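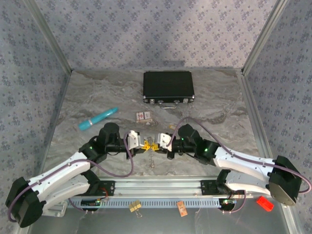

Page 8

Two-arm desktop kit, are the printed fingers good enough for small parts?
Posted by Giuliana Lozano in Kits and Hardware

I'm looking at the Brima two-arm kit from Trultunik. The pair with the rail is more than I wanted to spend but I could manage it. My work is small stuff. I want one arm to hold a part while the other one turns it or pulls on it, and then pass it across. Clasps, split rings, bits of wire, nothing heavier than a deck of cards.

Two things I can't get from the product page. Do the grippers really reach each other in the middle with room left to work? And are the plastic fingers any good on thin metal, or should I budget for something else on day one? I have a bench 1000 mm wide, if that matters.
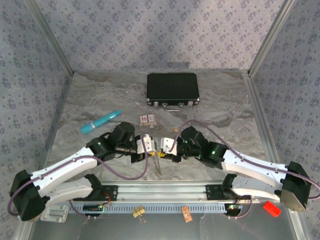
Both arms at the middle of the table, cables strapped along the links.

Efraín Betancur
Reach is fine. I've had the pair since July and they meet in the middle without the elbows folding up. What you need to watch is width. The elbows swing out well past the bases, so measure to the elbows and leave space on both sides. Your bench will do if you don't keep a vise at one end.

The cables need attention too. They come with very little advice. Leave a proper loop at the wrist or they pull when the gripper turns, but if the loop is too big it drops onto whatever you're handling. I redid mine twice. Strap them to the white links and run the arm slowly through its whole range before you tighten anything.

Support from Trultunik was slow but they did answer. I paid extra for the Villanueva setup service and would skip it next time. It was a video call and a PDF.

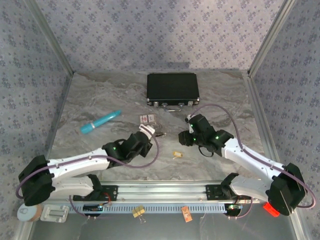
Fingers and thin metal

Theresia Pichler
Adding to what Efraín wrote, as he left out the fingers. The open lattice ones give a little, so they are kind to soft or odd shapes. On wire they hold if you catch it right at the tips. Higher up it can slide into the openings and you have to start over. A wire puzzle is a good test piece, and it's harder than anything you listed.

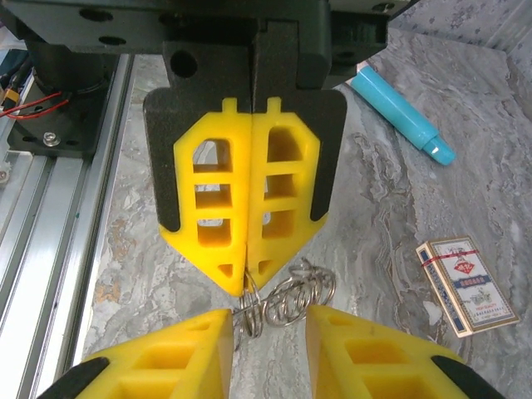 Wire puzzle at the fingertips, seen from the wrist.

I ran 50 handoffs with a split ring and lost 8, nearly all from a bad first grip. Slower closing speed helped. I'd keep the stock fingers for a month before buying the Baletti set.

Katherine Palomino
got mine used for 700, no complaints. buy spare fingers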